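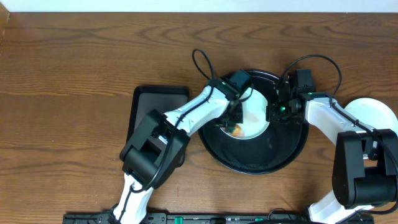

*木桌上，两只黑白相间的机械臂伸向黑色圆托盘。*

# 关于 Clumden

我们做论坛。对，就是那种有版块、有帖子、有人在三年前的旧帖底下认认真真回一句“后来我是这么解决的，谢谢楼主”的论坛！

Clumden 一共六个人，手上有一套自己写、自己维护的论坛软件，叫 Fliltcombe；有一个把论坛内容整理成邮件的小工具，叫 Seppälä；还有一门教人当版主的网络课程，叫 Dirnley。目前大约 400 个论坛跑在我们的服务器上，有养多肉的，有修老缝纫机的，有一座小城的中学校友，有专门讨论怎么给猫剪指甲的（这个版块热闹得超乎想象），还有一个只聊公共汽车线路图，从配色吵到字体，吵了好几年，感情越吵越好。

如果你第一次听说我们，多半是因为你正在用的某个论坛页脚上写着我们的名字。欢迎，随便看看。

## 怎么开始的

最早我们里头有两个人，一起管着一个钓鱼论坛。那个论坛用的老软件很久没有更新了，图片上传经常失败，手机上打开要横着滑才能看完一行字，搜索框输进“鲫鱼”能给你搜出一堆“鲸鱼”。大家抱怨归抱怨，谁也舍不得走，里面攒了太多东西：哪个水库几月份水位合适，哪种浮漂在风天好用，还有一篇写如何带怕水的父亲去钓鱼的长帖，到现在还有人翻出来顶。

那阵子身边的朋友都劝我们，建个群吧，多方便。我们真建了，第一周热火朝天，第二周就开始有人问第一周已经答过的问题。又过了一阵，最会写长帖的那几位都不说话了。后来有一位私下告诉我们，他习惯晚上泡好茶，花一个钟头写一篇，群里消息刷得太快，他写完的时候大家已经在聊别的了。

这句话对我们影响特别大。我们开始在晚上和周末写一个新的论坛程序，目标很小，就是让这位老钓友能舒舒服服写完一篇长帖，让别人过两年还能找到。第一版丑得很，按钮是灰的，标题是灰的，连“发表成功”的提示也是灰的，可是它搬得动旧帖子！全部旧帖，连同签名档和那些早就没人用的表情，一个不少地搬了过来。那天晚上我们在新站上发了第一帖，底下的回复全是在测试表情。

后来别的论坛找上门来，问能不能也帮他们搬一搬。搬着搬着，就成了 Clumden。

## Fliltcombe：论坛本身

Fliltcombe 是我们的主心骨。它能做的事情，用过论坛的人都不陌生：分版块、发帖、回帖、引用、收藏、私信、搜索。我们把力气花在这些老功能上，因为每天用的就是它们。

说几件我们自己特别喜欢的小事。

**草稿会一直在。** 写到一半关了网页，换了手机，过了半个月再回来，草稿还在原来的位置，光标也停在原来那一行。为了“光标也停在原来那一行”这件事，我们吵过一个下午，最后还是做了，至今觉得值。

**旧帖可以接着回。** 很多论坛会把老帖自动锁掉。我们默认不锁，只是在输入框上方轻轻提醒一句，上一条回复是什么时候的。修缝纫机的朋友们最欢迎这一条，机器几十年不变，旧帖里的办法现在照样能用。

**排序就按时间。** 首页默认是最新回复在上，每个人看到的顺序都一样。你跟朋友说“看第三个帖子”，他看到的也是那第三个帖子。

**搜索认得中文。** 这听上去像句废话，可是我们在分词上花的时间，比在其他任何功能上都多。“鲫鱼”和“鲸鱼”从此各游各的。繁体简体可以互相搜到，拼音首字母也行，论坛自己的行话可以由版主加进词表里。校友论坛的版主往里加了一长串老师的外号，从此大家找帖子快多了！

**长帖有目录。** 正文超过 2000 字，系统会问作者要不要按小标题生成目录。不想要就点一下“不用”，它也不会再问。

**带得走。** 每个论坛的管理员都能随时导出全部帖子、图片和附件，格式是公开的，文档写在我们的帮助站上。哪天你觉得我们不好用了，搬走就行，搬家的说明我们也写好了，而且写得很细，连常见的报错都列在里面。

手机上当然也能用。我们没有做单独的应用，网页打开就是，字号可以调到非常大。这是应广场舞论坛的要求改的，结果我们自己也全都调大了。

## Seppälä：给不常上来的人

每个论坛都有一群人，心里惦记着，就是想不起来打开。Seppälä 是为他们做的。

它按你选的频率，把你关注的版块整理成一封邮件。里面有新开的帖子，有回复比较多的讨论，也有你参与过、又有人接话的旧帖。邮件是普通的文字排版，图片默认收成小图，坐地铁信号不好也读得下来。最受欢迎的一点是可以直接回邮件：你在邮件里写的话，会作为回帖出现在论坛上，署名是你的用户名，邮件末尾那一长串公司签名会自动去掉。（这个“自动去掉”我们改了无数遍，签名的写法真是千变万化，有人的签名里有一首完整的七言绝句。）

有不少上了年纪的朋友从来没有登录过论坛网页，全靠 Seppälä 的邮件参与讨论，还聊得特别起劲。校友论坛里有一位，每封邮件都以“各位同学展信佳”开头，其他人回他的时候也跟着这么写，渐渐成了那个版块的规矩。我们后来在模板里给这类开头留了个位置，谁想用就用。

每封邮件底部都有“少寄一点”和“别寄了”两个链接，点一下立刻生效，中间没有挽留的页面。

## Dirnley：学着当版主

当版主是一门手艺，这话我们越干越相信。

软件再顺手，一个论坛待着舒不舒服，多半还是看里面的人怎么说话，吵起来了有没有人劝，新人冒冒失失问了个老问题，是挨一顿训还是收到一个链接加一句“欢迎”。我们管过的论坛里，什么情形都见过，自己也办过不少糊涂事：有一回为了整顿签名档，一口气发了九条新规定，第二天大家集体把签名改成了“第九条”。

Dirnley 就是把这些经验整理成课。全部在网上学，自己安排进度，分成 4 个单元：

1. **开张。** 版块怎么分，分多少合适，第一批帖子谁来写。我们的建议是少分一点，先挤一挤，等某个话题实在装不下了再拆出去。
2. **写规矩。** 怎么把规则写得让人愿意读完。这一单元有个作业，把自己论坛的规则念给一个不上论坛的家里人听，他在哪里走神，就从哪里改起。
3. **吵架。** 篇幅最长，练习最多。什么时候该删，什么时候该移，什么时候该先去喝杯水。我们准备了许多改写过的争执对话，学员分头写处理意见，再互相看。差别大得惊人，讨论也最热烈！
4. **交接。** 版主也会累，会搬家，会生孩子，会突然迷上别的爱好。怎么带新版主，怎么把后台的事一件件写下来，怎么好好地告别。

课程有自己的论坛，自然是跑在 Fliltcombe 上的。学完的人很多都留了下来，碰到棘手的事就上去问一句。最常见的标题是“求助，我是不是管得太多了”，第二常见的是“求助，我是不是管得太少了”，两边的人经常在彼此的帖子里碰面。

课程不发证书。有人建议过，我们也设计了一版，可是大家对图案意见太不统一，就先放着了。

## 六个人怎么干活

我们没有部门。写程序、答邮件、改文档、给 Dirnley 的作业写评语，每个人都轮得到。这样安排有点乱，好处是写搜索功能的人会亲自收到“搜不到”的来信，改起来格外卖力。

客服信箱由我们自己回，上午十点到傍晚六点之间通常当天就有答复。夜里出了大故障，有人值班，电话会响；夜里想问怎么换论坛的背景色，那就等到早上吧，我们保证醒了就看。

新功能先在那个钓鱼论坛上试。钓友们见多识广，骂起人来也很有文采，能在那里平安待满一个月的功能，放到别处基本不会有问题。每年二月我们会停下新功能，整个月只修小毛病。哪个按钮歪了，哪句提示读着别扭，哪个页面在旧手机上会跳一下，全都在这个月里清理。论坛里有个专门的帖子收集这些，平时想到什么随时往里写，越琐碎越好，我们真的很爱看。

开会不多，大事都在我们内部的论坛上发帖讨论。要说服别人，就得把话写完整。有些争论拖了很久，翻回去读，常常发现开头大家理解的就是两回事，那就另开一帖，重新来过。

## 钱从哪里来

论坛按月付费，价钱看规模，小论坛很便宜，具体数字在价目页上，一张表就能看完。Dirnley 单独收学费，自己在我们这里开着论坛的人可以带一位搭档免费来上。

我们不放广告，也不卖用户资料。论坛的数据归论坛，我们负责保管和备份。要是某个论坛付不起费用了，会先转成只读，帖子照样看得到、搜得到，管理员有充足的时间决定是续上还是导出带走。

没有外来投资，挣多少花多少，所以我们长得慢。有几项呼声很高的功能排了很久的队，比如投票时能不能选“都行”，比如附件里的乐谱能不能直接播放。都记着呢，合唱团的朋友们请再等等！

## 什么样的论坛适合来

大小不论，题目不论，合法合规、有人愿意管就行。我们尤其欢迎还在用老软件的论坛。搬家是我们的老本行，再古怪的数据库也见识过，有一份备份是刻在光盘上寄来的，光盘盒里还夹着一张写满密码提示的纸条，提示是“你知道的那条河”。（对方想了两天，想起来了。）

搬家的步骤一般是这样：你把备份传给我们，我们先搭一个只有你们几个管理员看得到的试用站，你们慢慢检查，看旧帖齐不齐，用户名对不对，乱码有没有漏网的。都满意了，再挑一个夜深人静的时候正式切换。旧链接会自动跳到新地址，别的网站上引用过你们的帖子，点进来照样能看到。

如果你还没有论坛，只是有一群聊得来的人和一个总也聊不完的话题，也可以先来开个试用站玩一玩。版块名字起错了可以改，颜色选丑了也可以改。我们见过最成功的几个论坛，刚开张时都冷清得很，全靠创办人自问自答撑了好几个星期，答着答着就有人忍不住进来纠正他了。

## 联系我们

最快的办法是到 Clumden 的公共论坛上发帖，“随便问”版块不用注册就能留言。想谈搬家的，请在标题里写上现在用的软件名字和大概的版本，版本不清楚就贴一张后台登录页的截图。想上 Dirnley 的，报名帖一直置顶，里面有完整的课程大纲和往期学员的讨论，可以先读了再决定。

喜欢写信也行，信箱地址在页脚。长信短信都欢迎，写长了也没关系，我们这儿的人都挺能读的。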